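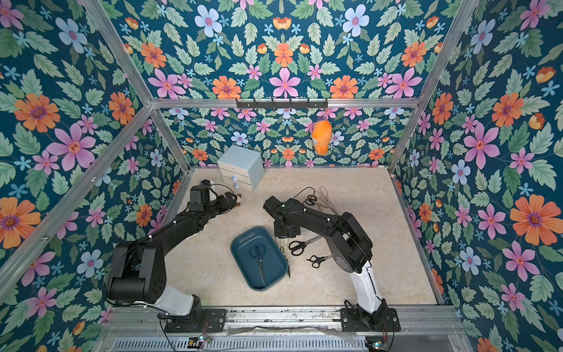
3.2 柄壁紙の前に置かれた小物と収納

前節の無地壁に続き、本節では柄の密度が高い壁紙を背景とした場合の配置条件を述べる。使用した壁紙は濃い青緑の地に鋸歯のある葉と花を散らしたもので、花には橙、桃、淡青の各色が含まれる。原図案は1895年の見本帳に収録されていたもので、本研究ではBerradaが再版品を入手した。以下、この柄をFlutport柄と呼ぶ。壁紙は左右と奥の三面に貼り、床面は淡いベージュ系とした。三面を同じ柄で覆ったのは、視線が横にずれても背景の条件が変わらないようにするためである。

配置物は二つの系統に分けた。一つは吊り下げるもの、もう一つは床面に置くものである。吊り下げには奥の壁側に渡した横材を利用し、黒いフックの並んだ器具を取り付けた。ここに橙色のぬいぐるみを一つ掛けている。ぬいぐるみの前面下部には色の淡い部分があり、全体の色は柄の中の橙色の花に近い。Bansal and Ki の予備調査では、背景の柄と同系色の小物は、形に丸みがある場合に花と見誤られることがあった。この組合せを吊り下げ条件の基準としたのは、その結果を踏まえたものである。

床面に置くものとしては、左奥の隅に淡い青系の小さな箱形収納を据えた。正面には引き出しがあり、丸いつまみは白地に淡い青が入る。地の青緑とは色相が近いが、明度の差が大きい。そのため輪郭は保たれやすく、問題になるのは収納本体よりも、その手前に置かれる小さな物のほうである。収納の手前には白系の小物を置く条件を設けた。淡色の床の上に淡色の小物が重なるため、柄の影響とは別に、床との対比の弱さが加わる。この二つの要因は分けて分析する必要がある。

観察時の照度は床面中央で300ルクスに統一し、各条件の呈示時間は2000ミリ秒とした。参加者には、指定された品目の位置を口頭で答えてもらった。回答の区分は「奥の壁」「左奥の隅」「収納の手前」「その他」である。収納の向きは固定せず、条件に応じて置き直した。図5に、吊り下げた橙色のぬいぐるみと左奥の収納を同時に用いた配置を示す。
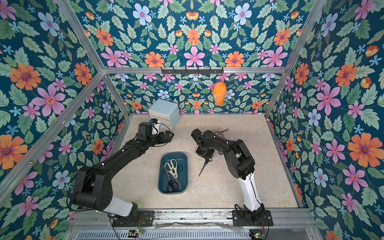

図5 Flutport柄の三面壁における配置。奥の壁側、中央よりやや右に橙色のぬいぐるみ、左奥の隅に淡い灰青色の箱形の品を置く。

この配置で注意したいのは、柄の大きな花の位置である。奥の壁の中央付近には大きな桃色の花があり、左右の壁にはそれぞれ大きな橙色の花が見える。ぬいぐるみは奥の壁を背にしているため、直近の花とは色が異なっても、側面の橙色の花と視野の中で並ぶことになる。Hongはこの点について、柄の繰り返し位置を壁ごとにずらした比較条件を加えるべきだと指摘した。これを受け、追加条件では側壁の貼り出し位置を変更した壁面を用意した。

箱形の品については、角の丸みも記録項目に含めた。直方体に近い形は植物柄の曲線から区別されやすいと予想されるが、角が丸い場合にその差がどの程度縮まるかは、既存の報告では扱われていない。手前の白い小物と黒いクリップは寸法が小さく、それぞれ独立した品目として集計した。色の異なる二品を収納の同じ側に寄せた条件の結果は、次節の表で示す。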